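Magazine > Features > Home and Wardrobe
Filed under: Clothing, Repair, Secondhand
August issue | By a staff writer

The wardrobe in the back bedroom of my house in Kendport had not been fully opened in two years. The door caught on a sleeve, and it was easier to push it shut again. When I finally emptied it onto the bed there were coats at the bottom I had paid good money for and forgotten.

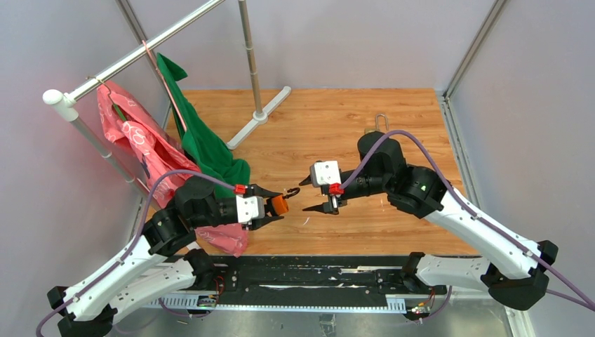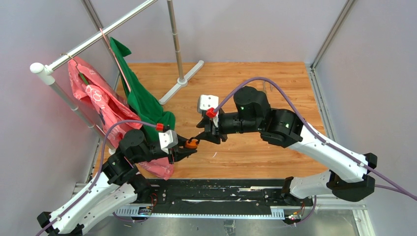

Top: a pink patterned garment and a bright green cloth on a metal rail. Bottom: a small orange object between two grippers.

Most advice about clothes starts with throwing them away. I wanted to know what happens if you start by keeping them, so I spent the winter talking to people who mend, alter and resell clothing around the harbour end of town. Their views on wardrobes were less strict than I expected, and they disagreed on nearly everything except hangers.

Moreira is a repair shop on the hill road with a single front window and a counter made from an old cutting table. It charges $25 for a basic repair, which covers a hem, a split seam or a replacement zip pull. Linings cost more. The shop opens at 7 am to catch people on their way to the ferry, and by mid-morning the rack behind the counter is usually full.

The most common job is the trouser hem. After that come pockets, which wear through at the corner where keys sit, and then the underarm seams on business shirts. Wool jumpers arrive in late autumn, when people pull them out and find moth holes. The shop asks for these to be washed first and will send you home if they haven't been.

Last financial year the shop took in 1420 items. Of those, 487 were never collected within the month printed on the ticket. Some owners had moved. Others had bought a replacement while they waited. The uncollected pieces are held until the end of the following season and then go down the hill to Mistus, a secondhand store in the old chandlery.

Mistus is a bigger operation than it looks from the street. Stock comes in through the laneway, where it is sorted on trestles by fibre before anyone looks at size or colour. Linen and wool go straight upstairs. Polyester blouses are checked for smell, as the fabric holds onto deodorant long after cotton has given it up. Anything with a stretched neckline goes in the rag bin.

The store will not take clothes on wire hangers any more. Wire leaves a peak in the shoulder of a knit that steaming doesn't always shift, and the hooks tangle in the bags. Knits are folded. Heavy coats get a broad shaped hanger, and dresses cut on the bias are laid flat in drawers so the hem doesn't drop.

I took some of this home. Folding the jumpers freed up more of the rail than getting rid of things had, and the coats now have space to hang without touching. A damp sponge and a stiff brush dealt with most of what I had assumed was dry-cleaning.

The other change was to the mending pile. Mine had lived in a basket in the laundry, where it grew. A sewing group at the Nollura hall suggested a limit of one evening's work: if there is more in the pile than you could finish in a night, the rest goes to a shop. The hall has two machines and an overlocker, and there is tea if you bring your own mug. Most people come with school uniforms. One regular spent the whole of my visit unpicking the collar of a flannelette shirt so that it could be turned and sewn back on with the worn side underneath.

I tried a collar myself the following week. It took three hours and sits a little crooked on the left, and I have worn the shirt to work twice. The coats went to Moreira for new linings, apart from a navy one that was past saving. I kept its buttons.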